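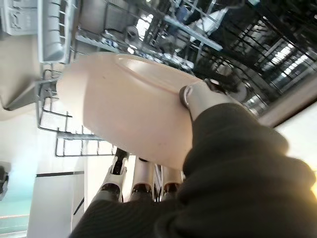 Cheetham's trial was the same price when we signed up in April, so you're not being singled out. What did you want to know?

Original question: Is the Odaso kitchen service worth keeping after the trial?

We're 3 weeks in. It loads the dishwasher, plastic jugs included, with the patience of someone paid by the hour. We, meanwhile, pay 98 dollars a month. The yearly plan is 2736 if you add evening visits, and for that I'd expect it to laugh at my jokes. Does it get any quicker? And does anyone bother with the knit sleeves Triltonier sells for the forearm?

Answer 1 (8 people found this helpful)
Ours sped up a bit once we stopped rearranging the racks behind its back. Set a home layout in the Odaso app under Kitchen, then leave it alone. Big jugs are still slow. It likes a good think before letting go. Skip evening visits unless you enjoy company while you're watching telly. Sleeves are fine, but wash them cold or you'll own a very nice sock.

Answer 2
get the Rimomora one, way better

Answer 3
Rimomora doesn't do dishwashers, only benches and floors. Check your renewal date too. Mine rolled over on 19th October and the cancel button is under Favourites, naturally.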